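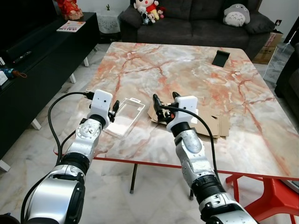

Two robot arms over a marble-patterned table, with a clear plastic tray and flattened cardboard.

Sorensen photographs go on show at Gusthorpe Library

An exhibition of photographs of shops and market stalls in Gusthorpe and Drirnside opens at Gusthorpe Library in December. It is the first time that any of the pictures have been shown in public.

The photographs come from the Sorensen collection, a set of 400 glass negatives taken between the two world wars by the family who ran the chemist's shop on Bridge Street. The shop sold cameras and developed film, and the family took pictures of their neighbours' premises in exchange for a small fee or, according to the shop's day book, for goods. One entry records a portrait of the fishmonger and his two sons, paid for in kippers.

The negatives were kept in the attic above the shop until the building was sold. They were given to the library in their original boxes, most of which had the name of the street and the month written on the lid in pencil. A few plates were cracked and one box had been damaged by damp, but the remainder were in good condition.

24 of the photographs have been printed at large size for the exhibition. They include the drapery on Market Hill, the saddler's at Drirnside, the old Co-operative on the corner of Chapel Lane and several views of the covered market before the roof was replaced. The day book will be on display in a case, open at the page for the week of the Gusthorpe flood.

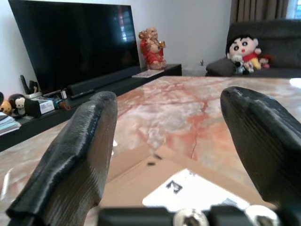 Gripper fingers above the polished marble tabletop.

The cost of printing and framing was met by a grant of £2000 from the town council's culture fund. Scanning was carried out by Elto, a document firm based in Drirnside, and copies of all the scans can now be viewed on the two computers in the local studies room.

Saoirse Mac Mathúna, local studies librarian at Gusthorpe, said: "People ask us all the time what used to be in such and such a building, and until now we mostly had to send them to the trade directories. A directory gives you a name and a number. With these you can read the prices in the window."

The exhibition was opened to invited guests at a short preview, where Grażyna Kaczmarczyk, who chairs the council's culture and libraries panel, thanked the Sorensen family for the gift. "My own office is in what was the saddler's," she said. "I had walked past the hooks on that wall for years and never asked what they were for."

The library would like to hear from anyone who can put names to the people in the photographs. Around the room there are numbered cards beside the prints, and slips can be filled in and handed to staff at the desk. The shopkeepers are mostly known from the day book, but very few of the assistants, delivery boys and customers are. The picture of the staff outing from the drapery is a particular puzzle, as it is not listed in the book at all.

A talk on the history of Market Hill will be given in the exhibition room at 2.30pm during the opening week. Places are free but should be booked at the library desk. 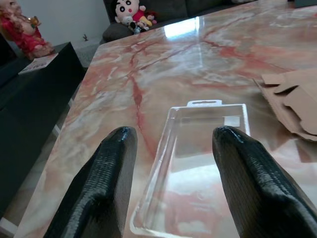
Can visitors buy copies of the photographs?
Prints of any picture in the collection can be ordered at the library desk, and the order form gives the sizes and prices. Please allow three weeks for collection.

The exhibition is on the first floor and can be reached by lift from the Bridge Street entrance. Admission is free.

Press enquiries should be made to the local studies room at Gusthorpe Library.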